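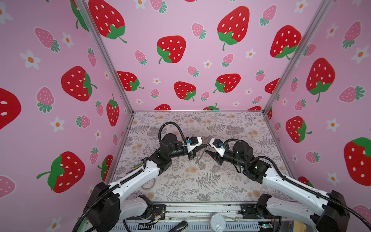 Robot arms and strawberry wallpaper.

From: Tin-yau Man
To: Bornlow Recorded Music List
Date: Jul 20, 2021
Subject: Re: Credits and access, Modness session tapes

Dear list members,

I am writing on behalf of the Bornlow Sound Archive with reference to the message on the Modness session tapes, which is quoted in part further down. The archive regrets the delay in replying. The questions raised touched on both the terms of the deposit and the wording of the catalog, and it was necessary to consult the depositor before anything could be said in public.

For members who have joined since May, the background is as follows. The Modness tapes came to Bornlow from the Carré label when it gave up its storage rooms in Nernitz. The deposit consists of more than 200 reels, together with track sheets, studio invoices and a small amount of correspondence with pressing plants. Most of the reels hold working takes for the band's second and third albums. A smaller group holds rehearsals and rough mixes, and a few boxes carry labels that do not match the music on the tape inside. The deposit remains the property of Carré. Bornlow holds it for safekeeping and for study, and may make listening copies for use in its reading room.

Under the deposit agreement, the archive is not free to supply copies for home use, for broadcast or for release. Requests of that kind must go to Carré in writing. The archive will forward a request if asked, but it cannot recommend one request over another, and it does not take part in any discussion of fees.

The work of transferring the reels is continuing. The reels were sorted by condition and those at greatest risk were copied first, which is why the order of the listening copies bears no relation to the order of the sessions. Members planning a visit should therefore check the list of finished transfers before making travel arrangements. Reels not yet transferred cannot be played for visitors under any circumstances, and staff at the desk have been asked not to make exceptions.

I turn now to the matter of the credits.

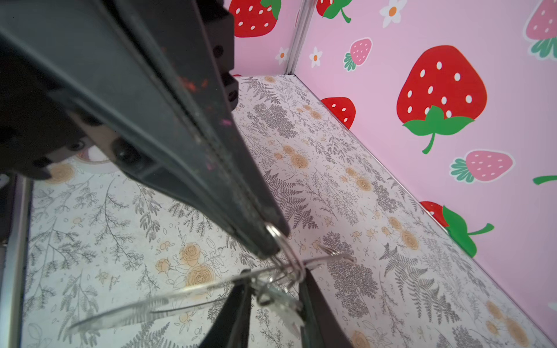 Solène Besson wrote:

> I have compared the printed sleeve of the second album with the
> catalog entries for the same songs, and the two do not agree. The
> sleeve lists one keyboard player throughout. The catalog gives a
> different name for reel 17 and leaves the keyboard part blank on
> the reels on either side of it. May I ask which source the archive
> followed, and whether the track sheets were consulted?
>
> I would also ask the archive to consider how such entries are used.
> A name in a catalog is soon copied into a discography, and from
> there into articles and reissue notes. Session players of that
> period were often paid in cash and left off the sleeve. If the
> archive has found one of them, that is very welcome news and ought
> to be stated openly, with the evidence. If the name is a guess made
> from the sound of the playing, it should be marked as a guess.
>
> Lastly, are the track sheets open to readers? I was told at the
> desk in May that they were closed, but the printed guide says that
> all paper items in the deposit may be seen on request.

The archive is grateful for these remarks, which have been read with care. I shall answer them in order.

Reel 17. The name in the catalog was taken from the track sheet, where it is written in pencil beside the keyboard part. It was not taken from the tape box, and it was not arrived at by listening. The sleeve was known to the cataloger, who chose to follow the track sheet as the document made nearest to the session. That choice is in keeping with our usual practice. The entry should, however, have stated the source and should have noted that the sleeve differs. Both statements have now been added. We have made no finding as to which of the two is correct, and members who cite the entry are asked to cite the note along with it.

The neighboring reels. The keyboard part was left blank on these entries because the track sheets for those reels are missing. It is possible that the same player was present for the whole of the session, but there is no paper in the deposit to show it. A blank in our catalog means that no name was found. It does not mean that no one played. I accept that this was nowhere explained, and a sentence to that effect will appear in the next version of the guide.

Guesses. The archive does not enter names on the strength of the playing alone. Where a listener with long knowledge of the band offers an opinion, it may be recorded in the notes field under the listener's name, and never in the credits field. On checking the Modness entries for this reply, 10 were found in which an opinion had been placed in the wrong field. All have been moved. The earlier wording has been kept on file, so that anyone who relied on it can see what was changed.

Access to the track sheets. The printed guide and the desk gave different answers, and I apologize to any reader who was turned away as a result. The position is that the track sheets may be seen in the reading room. The invoices and the correspondence remain closed while Carré reviews them for private details such as home addresses and bank information. The guide went to print before that review was requested. Readers may take notes from the track sheets in pencil, or on a laptop - photographs are not permitted for the time being, and we have asked the depositor to look at that rule again.

There is one further matter. Several members have written to me privately to ask whether a reissue of the second album is being prepared. The archive has no information on the subject that it is able to share. Questions about future releases should be sent to the label. Listening copies made at Bornlow are working copies at modest quality, and no conclusion should be drawn from the order in which they were made.

Corrections to the catalog are always welcome. Please send them to the list, or to the archive directly, and include the reel number, the present wording, the wording proposed and the source on which it rests. A clipping, a diary entry or a dated letter is of more use to us than a recollection, although recollections from people who were in the studio will certainly be kept. Corrections sent without a source will be acknowledged but will not be acted upon.

Members who have track sheets or cue sheets from the Nernitz rooms in their own hands are asked to get in touch. The papers appear to have been divided at some point before the deposit was made, and scans would be enough for our purposes. We do not ask anyone to part with originals.

The amended entries can be viewed in the reading room now, and will be included in the public catalog when it is next updated.

Yours sincerely,

Tin-yau Man
Bornlow Sound Archive

To leave this list, send a blank message with the word "unsubscribe" in the subject line.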